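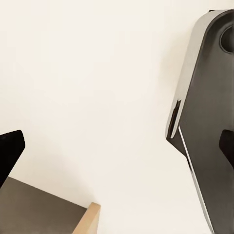 Home | News | Events | Fellowships | Library | Contact

Spring workshop on border towns draws a full house

Many of you wrote to ask how the May workshop went, and we are happy to report that it went very well indeed - so well that the Friday afternoon session ran almost an hour over and we had to be gently moved along by the people waiting for the room. The Curkell Institute and the Tuvia Center for Foreign Policy put the program together between them, and this was the second time they have worked as partners.

The subject was what happens to small towns on either side of a border when trade rules change. We heard papers on customs posts, bus routes, school enrollment and the price of onions (a livelier talk than it sounds), and there was a long and friendly argument over whether the agreements signed in 2000 have held up as well as their authors hoped. The Vesley survey, which gathered answers from 997 households, came up again and again, and a good many of you asked for copies of the tables. They are now in the library, next to the earlier reports.

We had 369 people registered for the two days, counting those who followed online from home. If you were one of them and have not yet sent back your comment form, please do - we read every one, even the ones about the coffee.

The papers will be published in the Hsieh series once the authors have finished their revisions. Members will get the volume by mail at no charge, so do let the office know if you have moved.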